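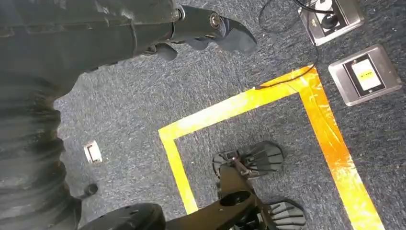
Category: Talks > Rooms and Floors

October 26, 2024
By Thijs De Haan

Speaker notes, Orkville session, "Tape, Cords and Carpet"

OPEN
Say hi. Thank the Prumlow people for the room. Water on the left side of the lectern, don't knock it over again.

Ask for hands: who has marked out a floor this year? Who has had to pull the tape back up? Usually fewer hands. Wait for the laugh, move on if there isn't one.

Talk is 50 minutes, questions after. Phones fine, just quiet.

PART ONE - WHY MARK CARPET AT ALL
Paint is out. Stickers peel at the corners. Tape is what people have in the drawer so tape is what they use.

Carpet is the worst floor for it. Pile moves, adhesive grabs fiber tips and not much else. Looks great the first day, then chairs start going over it.

Bright yellow on a blue-gray speckled carpet reads well from across a room. Speckle hides dirt, hides crumbs, also hides a thin black cord pretty well. Come back to that.

Story: Lambrechts training room. They used gray tape so it would "look nicer". Two weeks of people asking where the line was. Redid it in yellow over a lunch break. Keep this short, last time I went on for ever.

PART TWO - CORNERS
Slow down here, this is the bit people write down.

Corner is where it fails. Two strips meet, one lifts, somebody's heel finds it.

- Cut, don't tear. Torn end frays and picks up lint
- Overlap the strips one full tape width, press the overlap hard
- Vacuum first. Then vacuum again the other direction
- Lay it slack. If you pull it tight it creeps back and you get wrinkles
- Roller if you have one, bottom of a mug if you dont

A few wrinkles in glossy tape are OK. Light hits them and the yellow goes kind of orange, people think it's dirty, it isn't always. Pale patches along the strip are worth a look though. Press with a thumb. If it moves, replace the strip, don't patch on top. Patches on patches = a ridge.

Chalk line or string before tape. Eyeballing a square on carpet does not work, I've tried it, I had a trapezoid for most of a November.

PART THREE - FLOOR BOXES
Ask: who lays out the room before looking at where the boxes are? (me, Illevmont, first year)

Floor outlet boxes are great. Power in the middle of the room, no cord running from the wall. But they decide your layout for you. You don't get to move them. So:

1. Find every box first. Lift the furniture, look under the rugs
2. Mark them on the plan before anything else
3. Then draw the outline
4. Then decide which box feeds what

Don't run tape over a metal rim. Sticks fine to the metal, lets go at the carpet, now you have a flap. Stop short or go around.

If there's a label or a switch panel in the box, keep it readable. No tape on it, no furniture leg on it. Somebody will need to read it in a hurry.

Boxes get dirty. Rim holds grit. Little brush, dry, not a wet cloth. Nothing plugged in while you do it.

PART FOUR - CORDS AND TAPE
The cord thing. Promised I'd come back.

Black plug in a floor box, thin black cord looping over the carpet, over the line, under an edge of tape. Every room I walk into has one. Mine too.

What's wrong with it:
- loop is a toe catcher
- floor tape isn't made to hold a cord down, it lifts at the cord first and then all along
- when you pull the tape the cord comes too, sticky all the way

What to do instead. Shortest run that isn't tight. Flat cord cover where people walk, the soft kind with a grippy back for carpet. Spare length goes at the equipment end, coiled, off the floor if you can. If the cord has to cross the line, cross it straight. One crossing. Not along it.

Someone will ask about gaffer tape. Yes it's better on cords, cloth back, comes up cleaner. Still not for months. Still test a patch by the wall.

Someone will also ask if they can put the cord under the carpet. No. Say no and keep going.

PART FIVE - TAKING IT UP
Numbers from Illevmont, say them slow: 1,000 feet of tape over the season, 60 rooms. Most of the time went into removal. Not laying.

Pull low and slow, back over itself. Warm hand on it first if the room is cold. Residue: check what the carpet maker allows, try it somewhere hidden, blot. Never scrub, you'll fuzz the pile and then you have a nice fuzzy square for ever.

Ghost lines. Carpet under the tape stays clean, carpet around it doesn't. Only fix is cleaning the whole area. Tell people this BEFORE they choose the outline, not after.

HANDOUT
On the table by the door, 2 sides. Layout order on the front, removal on the back. Corner drawing is upside down on some of them, sorry, printer.

QUESTIONS - likely ones
How long does it last? Depends on chairs. Wheels kill it.
Different colors for different zones? Fine, but put a key on the wall.
Carpet tiles? Easier, if you wreck one swap it. Check the seams tho, tape across a seam lifts first.
Who should check it? Whoever opens the room. Walk the line with your shoe, takes a minute.

Leave slide with the layout order up. Collect the roller and the string befor I go, left them in Orkville last time.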